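Does a Robot Cook Need a Babysitter?

How one kitchen robot gets set up, and who does the fiddly parts

You may have seen ads that say a robot will soon make your lunch. The ads are short. They start when the robot is ready to go and they stop when the food looks good. Before you believe one, it helps to know what goes on in the hours when no ad is being filmed.

Let's take a robot that moves steamed buns. The one at the Prurutwood workshop is called Dredotus. It has two arms, and each arm ends in a gripper, a kind of hand with two fingers. Its job sounds easy. Take the lid off a steamer, pick up a bun, put it on a plate. You could do that when you were four.

Dredotus could not do it at all on the first morning. Somebody had to teach it where things were.

Step one: put everything in the right spot

The steamer goes in the middle of the table. The plate goes on one side and there has to be room for the lid on the other. If a person bumps the table, you would just look and reach a bit farther. Some robots can adjust like that. Some can adjust a little, and then they get lost. Dredotus is the second kind, so people check the table before every run.

Step two: wake up the arms

Each arm has joints, like your shoulder, elbow and wrist. Inside every joint is a sensor that tells the computer how far the joint has turned. If the sensor is wrong by a tiny bit at the shoulder, the fingers can miss by a lot. Try it yourself: hold a long ruler at one end and tilt your hand a little. See how far the other end moves?

The crew sends each arm to a starting pose and checks that it got there. If it didn't, they fix the numbers and try again. This is called calibration.

Step three: how hard to squeeze

A bun is soft. Squeeze too hard and it has a dent. Squeeze too gently and it falls. The crew tried 347 pickups in April. In 229 of them the bun landed on the plate without a dent. Is that good? It depends who you ask. The company that built the software, Pretorex, called it "a strong start." I would call it a lot of dented buns. If your school cafeteria worked like that, you would hear about it.

Step four: clean up and check again

Fingers that touch food have to be wiped. Cables have to be looked at, too. A cable that rubs on a table edge or gets stepped on can stop the whole machine, and then you have a very expensive coat rack. Screws in the grippers work loose after many openings and closings, so they get tightened with a small wrench. The robot does none of this. People do.

So is it useful?

Maybe. A robot doesn't get bored, and steam can burn people, so there are good reasons to keep trying. But next time someone tells you a robot does a job "all by itself," ask a few questions. Who set the table? Who checked the arms? What happens if the plate is moved – does it notice? If the answer is a long silence, you have learned something.
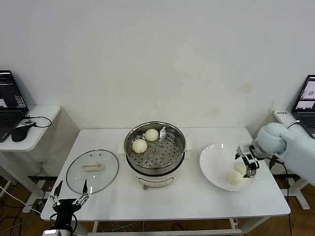
Benjelloun: My class read this and we want to know if the robot gets better at squeezing when it practices, or if a person has to change the number every time. Also, does it have to start over if you give it a different kind of bun?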